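Keeping a Working Counter
Kitchen Tips from the Ploltthorpe Household Page
Updated 1/2/25

I have written before about drawers and about the cupboard under the sink, and a good many of you wrote back to say that was all very nice, but what about the counter? Fair enough! The counter is where everything lands, and in a kitchen where people really cook and eat toast and lose their keys, it takes a bit of thinking to keep enough of it free for chopping an onion.

My own habit is to start with the cutting board and let everything else settle around it. Bamboo is what I like for every day, the kind with a juice groove running along the edge, and I let it live flat on the counter where I'll use it. The toaster can be a close neighbor, but do slide it well away before you cut up anything drippy, and unplug it before you wipe down behind it. 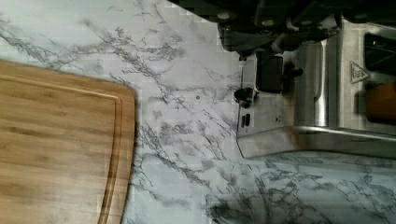

How often should a bamboo board be oiled?
Once a month suits most boards that get used daily, and a little more often in winter if your house runs dry. Use food-grade mineral oil, rub it in with a soft cloth, leave it overnight and wipe off whatever is left in the morning. Cooking oils will go sticky and sour on you, so leave those in the pantry.

Washing is simpler still. Warm water, a drop of dish soap, a quick rinse, and then stand the board on its edge until it's dry on both sides. Please don't soak it, and don't put it through the dishwasher (I ruined a perfectly good Kokier board that way one March, and I still miss it).

Now for the row along the backsplash. Canisters, mugs, the crock of spoons — these do best pushed right to the back, in one line, with the tall things behind the short ones if you have to double up. Keep only what you reach for in an ordinary week. 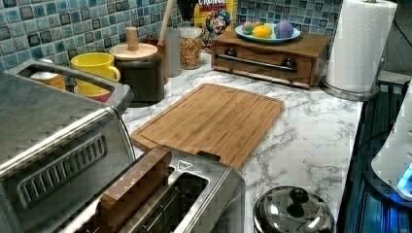 Once that line is settled, pull it forward every couple of weeks and wipe the tile behind it. Small tiles mean a lot of grout, and grout near a toaster oven gathers a fine greasy dust that comes off easily when it's fresh and not at all easily by summer. A soft toothbrush and warm soapy water will do it. While you're there, empty the crumb trays, all of them, over the sink or the trash.

Knives and bread can share the stretch behind the board, which saves a lot of walking back and forth with a loaf under your arm. If you have a bread box with a flat top, you've gained yourself a little shelf as well, good for a plate of something cheerful. Just keep it light, so you're not moving half the kitchen to get at the rolls.
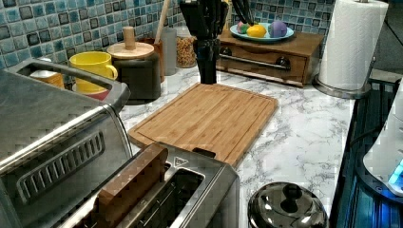

Paper towels I like standing up in the corner, on a holder with a weighted base, far enough from the burners that a loose end can't wander over. I used a Hevo hanging rack for years and finally took it down, mostly because I was forever bumping my head on it.

One last thing about marble-patterned counters, which hide crumbs wonderfully well. Run your palm over the surface before you call it clean — your hand will find what your eyes have missed.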